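Light, Surface and Colour in the Small Interior
Course handout, unit 4: Pale surfaces
Teacher: Itziar Figueroa

Please read this before the practical session. It replaces the older handout, where the part on lamps was too short.

1. Why white is difficult

Many students choose white for a small room and think the decision is finished. In my experience it is only started. A white surface takes colour from everything near it: the floor, the curtain, the tree outside the window. In February, when the sun is low, the same wall can look cream in the morning and nearly blue at four o'clock.

A matte finish spreads the light in many directions, so you do not see the lamp reflected in it. A gloss finish sends back more of the light in one direction, and you notice every bump of the plaster. For the ceiling of a low room I nearly always recommend matte.
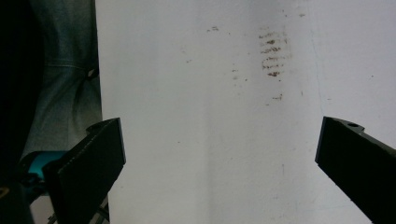
Matte white, with a cooler grey towards the lower half.

When you make your colour notes, do not write only "white". Write warm, cool or neutral, and write the time of day. Olga Cabello, who taught this unit before me, asked her students to compare each wall with a sheet of ordinary printing paper, and I still ask for it.

2. Wear and cleaning

Pale surfaces show their use early. You should tell the client this at the first meeting and put it in the written proposal also. Small scuffs on a matte surface are hard to remove, for rubbing makes a shiny patch which is sometimes more visible than the mark. Marker lines can stay as a faint shadow after cleaning.
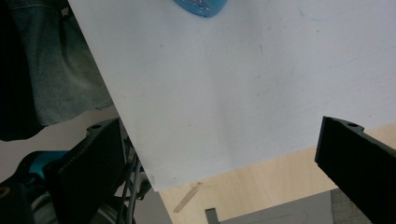
3. Stains and the choice of table top

For tables, ask first what the client does there. A person who paints or repairs things at the table has other needs than a person who only eats breakfast. Coffee, rust and soil all leave brown marks, but they do not behave the same. Coffee comes off many sealed surfaces with warm water. Rust usually needs a special product, and you must test it first in a corner where it will not be seen.
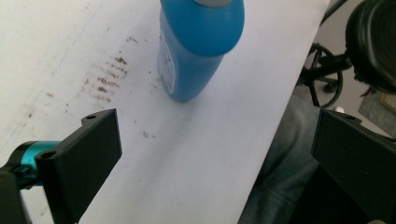

Laminate is cheap and easy to wipe, but the edges are weak. Oiled timber can be sanded and oiled again, so a stain is not the end of it. Natural stone is heavy and some kinds are damaged by lemon or vinegar. In the Mateos flat, our case study for this term, the owners had a budget of $1000 for the table and the two lamps together, and they spent $400 on the top alone. Please bring your own division of this budget to class.

4. Coloured light

Until now we spoke of daylight and white lamps. Coloured light changes the rule, for then the wall has hardly any colour of its own. A white wall under green light is a green wall. A red cushion under the same light goes brown or almost black.

A frosted cover softens the light source, and the colours mix before they reach your eye. Blue beside green will give you several steps of teal between them.
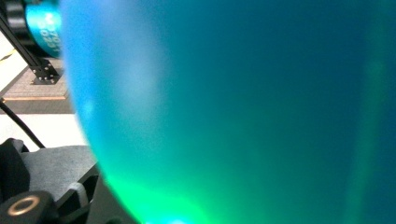 Use coloured light in small quantity and keep it on a separate switch. It is pleasant in a corner or behind a shelf. It is not suitable for reading, cooking or choosing clothes, and your plan must always include a white lamp for these tasks.

5. For the next class

Read page 17 of the course book and answer the two questions at the bottom. Write up to 400 words on one pale surface in your home, observed at three different hours. Nerea Quintana will collect the texts at the door. Bring also your paint cards and a soft pencil.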